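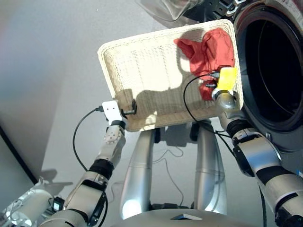
Two arms are the whole point, Duyên Bùi told me before I had my coat off, and she would rather have two slow ones than one fast one. A basket has two ends, after all!

She has been trying out the Skurov laundry kit, a software and training package for robots with a pair of arms, and she can't stop talking about it (I didn't want her to). The kit comes with 300 practice routines, and by that Tuesday she had logged 3,505 attempts of her own, most of them at front loaders.

"People think folding is the hard part," she said. "Try picking up one shirt when it's tangled in two others. Cloth never sits the same way twice, so the robot has to look again every time."

What wins her over is the setup. She had the first routine going by 9 in the morning, with the manual still in its wrapper, and she loves that you can stop an arm halfway, nudge it and let it carry on.
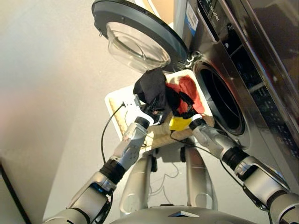 She does have complaints. The menus are a maze, dark fabrics need much better light than the instructions let on, and she'd like a gentler grip setting for thin knits. "I've written them nine emails about the menus," she said, laughing. "They answered all nine, I'll give them that."

Would she keep it after the review period? "Oh, yes. I was up late last night just trying socks. Socks! I want to see what it does with a fitted sheet, and if that goes badly I'll be back to writing emails."

Filed under: Home Robots, Hands-On, Interviews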